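Workshop Tips: Preparing a Laundry Table for a Student Gripper Project

Ostville Robotics Club, build notes, March 2020

These tips come from the club's garment folding project. Most apply to any two-finger tool used on cloth, and several are plain good practice for folding at home.

Clear the table before each session. Lint and grit collect where the fingers meet the surface and get picked up with the fabric. Wipe with a damp cloth, let the surface dry, then check it with the flat of your hand. Avoid solvent cleaners on painted or coated tops.

Mark garment positions in pencil only. Tape edges catch on fine knits and pull the hem out of line. Pencil comes off with a white eraser.

Start from a heap. A shirt laid out flat is too easy and teaches the group very little about finding an edge. Drop the garment from elbow height, leave it as it lands, and locate the collar first. On most shirts the labels sit at the back of the neck, so they give you both the top and the inside in one look.
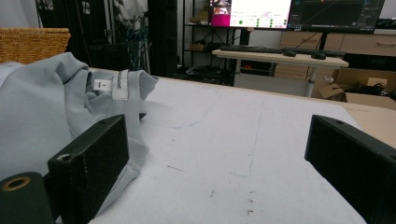 Light knit garment bunched on the white table, labels showing near the collar.

Approach a fold from the side with the fingers open wider than you think necessary. Close slowly until the cloth stops sliding, then lift an inch and pause. If two layers come up, set them down and move closer to the edge.

Inspect printed fingers every 200 grips. Run a cotton ball over the contact faces. Any fibers left behind mean a burr, which can be taken down with 300 grit paper used dry. Brush off the dust before touching fabric again. Our log stood at 1,874 grips when the first pair was replaced.

Check the finger screws at the same time. Snug is enough. Overtightening cracks the print along the layer lines, and the crack is hard to see on black plastic.

Wash practice garments without fabric softener. Softener makes knits slippery and the results stop matching from one week to the next. Shirts with pilling go to the rag bin.

Label the logs by garment type and table. We use Ren for the knit set and Uma for the woven set. Keep the two in separate folders and back them up before leaving.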